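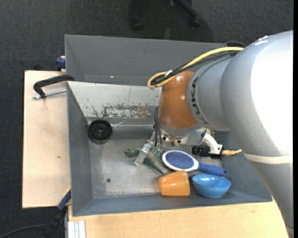
# How to pack ceramic cups so that they arrive whole

I make and sell cups from my home, and last year I sent 103 parcels. In the first months I had many broken handles and I wrote many sorry letters to customers. Now I have a method which I repeat the same way for every parcel. It is slow for the first time, but after some practice one box with two cups takes me 14 minutes together with the label.

The method is good for cups, small bowls and sugar pots. For big plates it is not enough, they must stand on the edge and need a different box.

## What you need

- one inner box, which fits the cup with two fingers of free space on each side
- one outer box of double-wall cardboard
- soft packing paper, without print
- crumpled paper or paper filler for the outer box
- paper tape or plastic tape, at least 2 inches wide
- a kitchen scale
- a marker

My boxes are from Serwood, the ones with the brown inside. Before that I used boxes from the supermarket. They are free, but they were already carried and pressed by others, and the corners are soft. Push on the corner with your thumb. If it goes in easily, use this box for storage in the closet and take another one for the mail.

For filling I use Fillix, a paper in a long roll that you pull and it opens like a net. You can use old newspaper too, only put clean paper directly on the cup, as the newspaper ink can stay on a matte glaze. I had to wash one white set again because of this.

## Step 1. Check the cup

Wash the cup and let it dry fully. I leave mine on a rack overnight. Water which stays in the foot ring makes the paper soft, and in February, when the parcel stands in a cold truck, I do not want any moisture in the box.

Then hold the cup by the body and tap it with a fingernail. A healthy cup gives a clear sound. If the sound is short and dull, look for a crack, most often where the handle is joined. I keep such cups for myself.

## Step 2. Fill the inside and the handle

Make a ball from one sheet of paper and put it in the cup. It should touch the walls but you must not push it with force.

After this comes the handle, and this is the step I was skipping before. Take half a sheet, roll it into a soft sausage and pass it through the handle hole. Turn the two ends around the outside of the handle. The space between the handle and the body should be full. When I looked at my broken cups, almost every one was broken at the upper end of the handle, so I give this place more paper than it seems to need.

## Step 3. Wrap the cup

1. Lay three sheets on the table, one on the other, a little turned so the corners make a star.
2. Put the cup on its side near one corner, with the handle up.
3. Roll the cup to the middle.
4. Fold the left and right side over it.
5. Roll until the end and close with one short piece of tape.

Put the tape only on paper. Some customers open the parcel with a knife, and when there is a lot of tape they cut with more force. I fold the last end of the tape back on itself, so there is a small tab to pull.

If you send two cups, wrap each one alone. Do not put one cup inside the other, also not with paper between.

## Step 4. The inner box

Put some crumpled paper on the bottom, then the cup, standing, then paper on the sides and on the top. Close the flaps without tape and shake the box gently near your ear. If you hear or feel the cup moving, open it and add paper. When it is quiet, tape it.

The flaps should close flat. A box with a round belly is too full, and any weight from above will go directly to the cup.

## Step 5. The outer box

Close the bottom with tape in the form of the letter H, one long line over the middle and one line on each side edge. Put 2 inches of filler, place the inner box in the center, and fill all four sides and the top. Press the filler down with a flat hand. Paper settles during the trip, and a box that looks full on your table can have an empty place at the top when it arrives.

Before closing I put in the card with the washing advice and a copy of the address. Labels can fall off, and with the copy the carrier can still find the person.

## Step 6. Weigh and label

My usual parcel with two cups is 900 grams. Weigh it after all the tape is on. Once I weighed it before, it went over the limit by very little, and the customer had to pay the difference at the door. I returned her the money, but it was not a nice start.

I send with Irkuvix inside the country and with Ragnarsson for abroad. Each one has its own form and its own maximum size, so look at their page before you buy many boxes of one kind. I bought a pack of boxes which was half an inch too long for the cheaper price class, and I still have 13 of them.

The label goes on the biggest side, flat, and not over an edge. If you use an old box, cover all old barcodes with the marker. Write "fragile" if you like. I write it, but I pack as if no one will read it.

## If something arrives broken

Ask the customer for a photo of the outer box, one of the inner box and one of the cup, and ask them to keep everything until the claim is finished. From the photos you can often learn the reason:

- **Outer box has a pressed corner, handle is broken:** too little filler on this side.
- **Outer box looks fine, cup is broken:** the cup was moving in the inner box, or it had a crack before.
- **Rim is chipped:** not enough paper on the top, or two cups were touching.
- **Bottom is cracked:** the box fell flat. Put a thicker layer below.

I write these in a small notebook with the size of the box. It was from this notebook that I saw the handle problem, and also that my tall cups need the next bigger inner box.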